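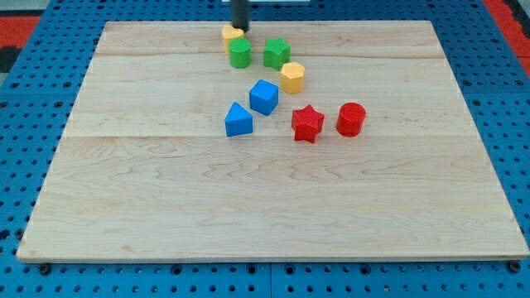 Oiling a maple board: how many coats before first use?

pellwood
Glued up a maple cutting board last month and sanded to 220. I have a bottle of Rornari mineral oil. The label says 2 coats. My neighbor says 8. Which is it?

grainraiser
Neither. Flood it, wait overnight, wipe off what's left, repeat until it stops drinking. Mine usually takes 4. End grain takes more.

tk_shopfloor
Before any oil, wet it with a damp rag, let it dry and sand again. Otherwise the first wash raises the fuzz and you're back where you started.

pellwood
I did that once already. Do I need to do it twice?

tk_shopfloor
I do it twice. Once is probably fine on maple.

mossback60
I quit mineral oil years ago. It never cures and it washes out. Pure tung oil, thin coats, then leave the board alone for a month. I have one from Antoniadis that's been through a lot of onions and still beads water.

grainraiser
A month is a long time to wait for a cutting board. Also some people with nut allergies avoid tung. If it's a gift I'd stick with mineral oil and a wax on top.

mossback60
Fair on the gift part. I don't agree that it's too long. You waited for the glue.

sikport_dan
What glue did you use? I had a seam open up at one end because I kept oiling only the top. Oil both faces and the edges the same amount or it'll cup.

pellwood
Regular waterproof yellow glue, clamped overnight. I've only oiled scrap so far. I'll do both faces.

grainraiser
Good. Stand it on edge to dry, don't lay it flat on the counter.

pellwood
Going with mineral oil, 4 coats, then wax. Will post again in September if it moves.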